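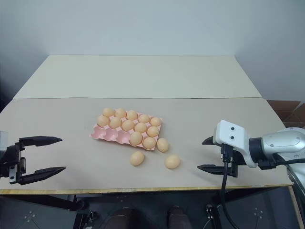 Can it put the eggs away yet?

Every few months somebody forwards me another announcement that the household robot has arrived, usually with a video set to cheerful piano. My answer is always the same. Let me know when it can deal with the eggs.

Eggs are a fair test, I think. A child of six can fill a tray, and most of us do it while talking to someone else. For a pair of arms with long pointed fingers it is a miserable job. The shell is smooth and curved, the egg may be lying at any angle on the board, and the cup it has to go into is hardly bigger than the egg itself. Squeeze too little and it slips, squeeze too much and you are wiping down the table.

Jadwiga Zalewska, who packed eggs at Hornbridge for years before she came to us, was not impressed by the idea of two arms sharing one tray. "I'd have had the lid on," she said. She also pointed out that the last few are always the awkward ones, when a clumsy reach can knock what has already been put in place.

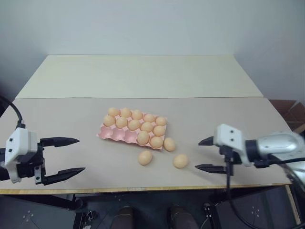 Jonas Auer takes the kinder view. He says speed will come, and that a machine that is slow but careful could work through the night when the rest of us are in bed. Perhaps. But a packing shed has cracked eggs, dirty eggs, trays that have gone soft in the damp, and a radio lead to trip over. A bare board and a pulp tray is a gentle start, and I would want to see 800 eggs go by before I believed any figure for breakages. I'd want the mopping up timed as well – that part never makes it into the video.

At home the sums look worse. Somebody has to bring in the shopping, open the box, find room in the fridge and notice that the milk is off. Until one machine can manage all of that, I'd be paying a great deal for help with the only bit I don't mind doing.

Lucyna Piątek has offered to argue the other side in the December issue. Letters on either side to her, please, and keep them under 200 words.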